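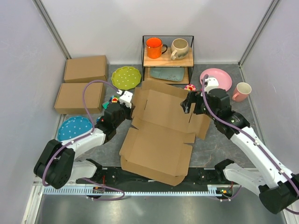
How to Check What Your Old 401(k) Is Costing You

Home | Guides | Retirement | Calculators | Ask Us

Most advice about an old 401(k) boils down to "roll it over." Notice who is giving the advice. The people who say it loudest tend to be paid when the money moves, and a free lunch at the Marquez Center doesn't change that. Before you sign anything, spend an evening with your own paperwork.

Step 1. Get the fee disclosure

Your old plan has to send you one every year. It probably went out in October with a cover letter dull enough to throw away. Log in to the plan's website and look under "documents" or "plan notices." If it isn't there, call and ask for the participant fee disclosure by name. Don't accept the glossy summary. The summary has a sunrise on it and no numbers.

Step 2. Find the two kinds of fees

One kind is charged by the funds and shows up as an expense ratio. The other is charged by the plan for keeping records, and it may be a flat amount or a slice of your balance. My old plan, run through Gundberg, took $113 a year in flat fees. On a small account that hurts. On a large one it's hardly worth a phone call.

Write both down. Turn the percentage into dollars by multiplying it by your balance, for each fund you own. A percentage always looks harmless, and I assume that's why they like it.

Step 3. Do the same for the place that wants your money

Now get the same figures for the IRA you're being offered. When I asked Brulline what their managed account would cost, I was told it was "very competitive." It took 3 more emails to get an actual schedule. There was an advisory fee, then the fund expenses under it, then a charge for closing the account if I ever wanted out.

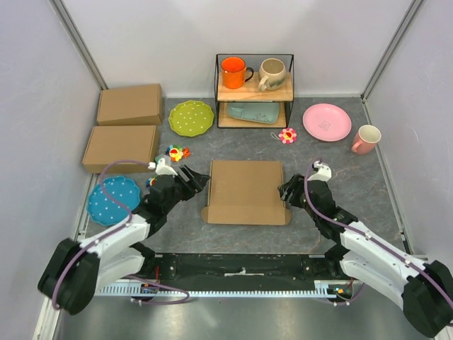 Added up, it came to about double what I was paying at Gundberg. Maybe the service would have been worth it to somebody. I'd want to know what the service was first, and the schedule didn't say.

Step 4. Look at what you'd give up

Fees aren't the whole story. Check these before you move:

- Age. If you leave a job in or after the year you turn 55, you can usually take money from that employer's plan without the 10 percent penalty. Roll it to an IRA and you generally wait until 59 and a half.
- Stable value funds. Many 401(k) plans have one. IRAs mostly don't.
- Loans. You can't borrow from an IRA.
- Company stock. The tax rules are odd enough that I'd pay for an hour of real tax help here.

Step 5. If you still want to move it

Ask for a direct rollover, with the check made out to the new custodian for your benefit. If it's made out to you, the plan generally has to hold back 20 percent for taxes, and you have 60 days to replace that from your own pocket or owe tax on it.

Then check that the money has been invested. Mine, from an even older job, went to Momenitz and sat in cash for 4 months – the welcome packet mentioned this on the back page.

Contact | Privacy | Copyright, all rights reserved | Back to top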